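How to stop a drawer from sticking

Every house has one. In ours it was the second drawer down, the one with the takeaway menus and the good scissors, and for most of a winter we opened it by bracing a foot against the unit and apologising to it. The scissors were never there anyway.

A sticking drawer is a small job and you can do it on a Saturday before lunch. You need a candle stub, some fine sandpaper wrapped round a block, a pencil, wood glue and a damp cloth. These notes are for old-fashioned wooden drawers that slide on wooden runners. If yours has metal tracks with little wheels, you have a different problem and a different page to find.

Get the drawer out

Empty it first. You will want to skip this and you will end up picking drawing pins out of the carpet. Then pull it towards you as far as it goes, lift the front slightly and ease it clear. If it refuses, take out the drawer above and push from behind with a flat hand. No hammers at this stage.

Write on the back which drawer it is. They look identical and they are not, as Panya Saengthong found when she did a whole chest in Duvelside and put it back in an order of her own devising.

Find the rub

Look along the bottom edges and the sides for shiny patches. Shine means wood has been dragging on wood. If nothing shows, scribble pencil along the edges, put the drawer back, work it in and out a few times and take it out again. Wherever the pencil has smeared is your culprit.

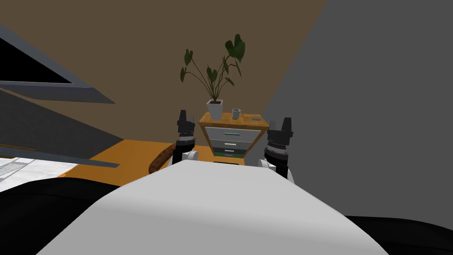 Reading time: 8 minutes (11 with tea)

Sand only the smeared bits. Go with the grain, a few strokes, then try the drawer again. It is dull, all this trying, but you can't put wood back, and a drawer that rattles is nearly as annoying as one that sticks. I once got carried away on a bedside cabinet in Katasthorpe and the drawer now slides out if a lorry goes past.

Wax it

Wipe off the dust. Rub the candle hard along the bottom edges of the drawer and the tops of the runners until they feel slippery. A plain white candle is best. Scented works too, if you would like your socks to smell of Winter Orchard until 65.

Skip cooking oil. It goes gummy, collects fluff and puts you back where you began, only stickier.

If it still won't shift

Check the corners. A loose joint lets the drawer lean over and jam. Run glue into the gap, press it together, wipe away what squeezes out and measure corner to corner both ways. The two figures should match. Clamp it and leave it overnight, whatever the bottle says about 10 minutes.

If it only sticks in damp weather, wait for a dry spell before sanding anything. The wood swells and shrinks again, and what you shave off in September you may miss by spring.

Put the drawer back, then fill it with less than you took out. The menus can go. Two of those places have closed.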